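Open day at Gomach, speaker notes
Slot: after lunch, 26 minutes with questions

Start with why we went. Rafferty invited three of us to the open day at their Gomach site in October. We wanted to see how they collect training material for folding and bed making before we commit to anything at Jerkmont.

Say who was there: mostly hotel laundries, a couple of care homes. Coffee first, then straight upstairs to the bedroom setup.
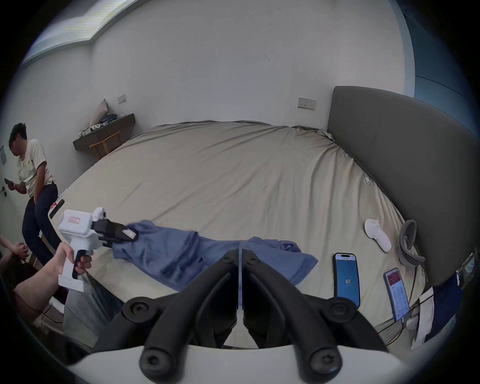

Folding is the part I want to spend time on. Our own line at Jerkmont handles flat sheets fine and stops at anything that arrives bunched up. At Rafferty a person works the grippers by hand, and the recordings go into Flondarar, their training software. Point out the blue cloth held by one corner, crumpled and stretched across a fitted sheet. Two fingers and a corner is a hard way to hold fabric. Ask the room how they would do it with one hand.

Numbers, keep it short. Their target is 1000 recordings per task. They had 2 tasks running when we visited. I did not get an error rate and should say so if asked.

What I tried: one towel, one pillowcase. The towel was easy. The pillowcase took me several goes and the corner kept slipping.

Next step: Rafferty will lend us a pair of grippers in December. Need a spare room and a bed. Sign-up sheet is by the door.

Questions.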